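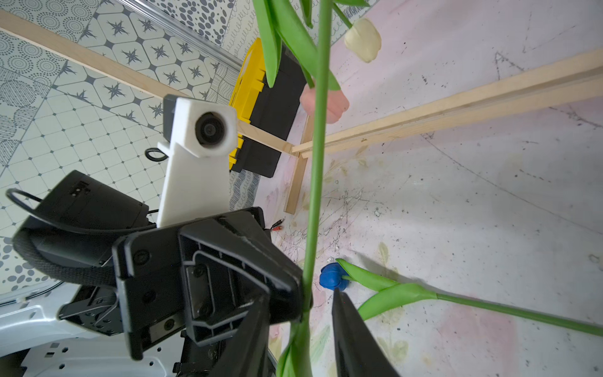
Figure 3. Tulip stem held between the gripper fingers.

3.2 Handling rules

Stop limit set before each run, per the Covlow guide. Speed cap 50 mm/s near stems.

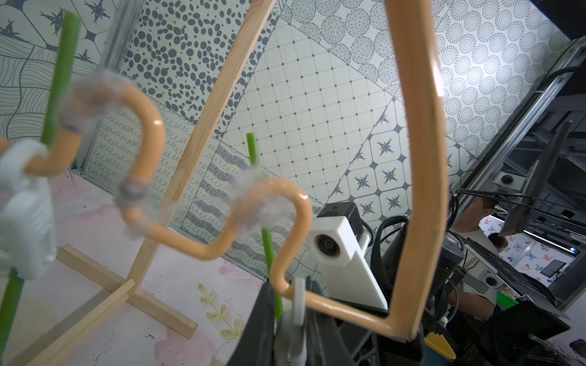 Who may clear a stop? Only the operator who logged in for that run.

Bent parts get the same cap. Clips too, wich the guide leaves out.

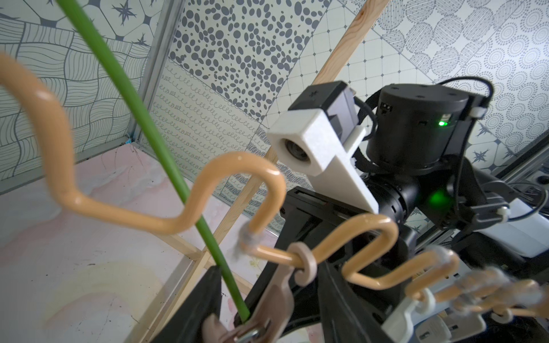
Tshepo Mnguni objected that one cap for stiff and soft parts is too blunt, and wanted two. We kept one. Logs checked every 5 runs.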